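Ticket 1295 - Heating on the second floor drops out every morning
Opened by: Farah Pelupessy
Building: Tistholm, east wing
Status: Open, waiting on part

Hello everyone, and thank you for your patience with me, I know this is my third message on the same subject! The radiators on the second floor are still going cold at 10 in the morning and coming back on their own after lunch. It has happened every working day since the new Pringate thermostat went in, and the first floor is perfectly cozy the whole time, which makes it all the more puzzling.

What I've tried so far, with Sherif's kind help over the phone:

Bled all the radiators on the corridor side. A little air came out of the one by the stairs and none from the others.

Checked the schedule on the wall panel. It says 68 degrees from 6 a.m. to 6 p.m., no gaps that I can find.

Turned the panel off and on again (twice, because I wasn't sure I had held the button long enough the first time).

Looked at the zone valve in the closet. The little lever moves freely by hand, but when the heat drops the valve is closed, even though the panel is still calling for heat - so I wonder if the message isn't getting from one to the other.

Room 16 is the worst of the lot, and the people working there have been very good about wearing their coats.

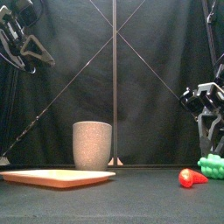
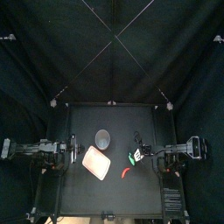

Both taken in room 16.

Abla Boutros replied:
Hi Farah, please don't apologize, this is a good clear write-up. A closed valve with the panel still calling makes me suspect the relay board in the closet. We had the same trouble in July with the cooling on that board, and error 518 was in its log. Could you open the log page and tell me if 518 is there again? Please leave the valve lever in the manual open position for now.

Farah Pelupessy replied:
Found it, Abla! 518, every morning at 10, going back as far as the log does. I've set the lever to open and the corridor radiators are warming up nicely - a bit too nicely near the stairs, but I won't complain.

Abla Boutros replied:
Perfect, that's the relay. New board ordered, and Randa will fit it once it arrives. Keep the lever where it is until then.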